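The Word My Grandmother Left on the Bus

Every family has a word that doesn't travel. Ours was "skollwood," and I was well into college before I learned that other people had no idea what I meant by it. I had told my roommate, Lerato Pillay, that I was feeling a bit skollwood about an exam, and she looked at me kindly and asked if I needed to see a doctor.

What it means, as near as I can put it, is the feeling of having packed for a trip and being sure you've forgotten something, even though you've checked the bag. My grandmother got it from the name of a bus stop. She once left a perfectly good umbrella there and talked about it for the next thirty years -- and somewhere along the way the place turned into the feeling.

I started asking friends about their own house words last February, mostly for fun, and then it got away from me. I now have 338 of them in a notebook with a coffee ring on the cover, and they keep coming, usually late in the evening, from people who have just phoned their mothers to check the spelling.
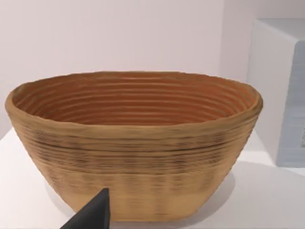

Fatima Rampersad gave me "plisa," which her family uses for the last bite of something that everyone is too polite to take. Her brother Xolani insists it can also be a verb, so that a person may plisa a whole plate of samosas by cutting the final one into smaller and smaller halves. They argued over this on the phone with me for most of an hour, and I'm sorry to say I didn't settle it. I've put it down as both.

Linguists sometimes call this sort of thing a familect, a tidy word for a very untidy business. A toddler says something wrong and it sticks, or a cousin misreads a sign, or somebody's uncle sneezes in the middle of a sentence. Anathi Mathebula, who grew up with five sisters, told me theirs had so many that visitors used to go quiet at dinner. Her favorite is "tsai," said with a little drop at the end, for when you walk into a room and can't think why you came. I've used it every day since, I'm afraid.

Do any of them ever get out into the wide world? A few do, I suppose, though it's slow going. Jacobus Mokgethi swears he once heard a stranger in a hardware store say "westix," his father's word for any screw left over after the furniture is built. He followed the poor man down two aisles to ask where he'd picked it up. The man said he'd always said it, and went back to looking at hinges.

My grandmother would have liked that story very much. She'd have wanted to know what kind of hinges.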